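Zurkik G2 Hand-Held Gripper Pair: Long-Term Review
Rating: 3 out of 5

We bought the Zurkik pair for recording two-handed tabletop demonstrations. The grippers have now logged 2000 episodes between them, mostly pick-and-place with small parts. Purchased at list price from Billeleck.

Build quality is good. The linkages show no measurable play and the screws have held without threadlocker. Weight is acceptable for a one-hour session. After that the wrist notices it.

The fault concerns the left unit. In December, recordings began to show the jaw-width signal freezing at its last value while the fingers kept moving. The freeze lasted up to 512 samples, then the signal jumped to the correct reading. No error was raised. The status light stayed green and the recording software marked every affected episode as valid. We found the problem only when a policy trained on the data started closing on parts it had not reached.

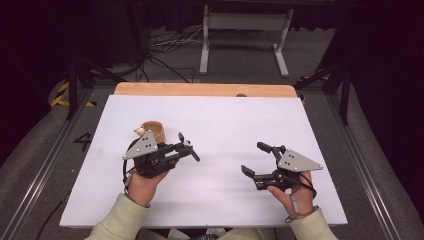

The cause was the cable. Its strain relief is too short, and when the wrist rolls inward the connector carries the load. Contact drops for an instant, the encoder link restarts, and the firmware repeats the last good value until the link is back. Repeating old data without a flag is a poor design choice. In a recording it spoils a dataset. In live teleoperation, where the same signal commands a follower arm, it is a safety matter: the follower can hold or release at the wrong time. We stopped using the pair for teleoperation the same day.

Zurkik support replaced the cable under warranty. The new one failed in the same way within a week. What fixed it was a right-angle connector from Hutchins and a clamp on the handle, so that the cable moves with the hand. We also added a check that rejects any episode in which the width reading is identical for too many samples while the gripper is moving.

The older Bila pair is heavier and its jaws are slower, but it drops the stream when the link fails, and the recorder stops. I would take that behavior over the better linkage.

Firmware 2.1 is said to add a stale-data flag. Our units are still on 2.0, and the rating stands until the update has been tested.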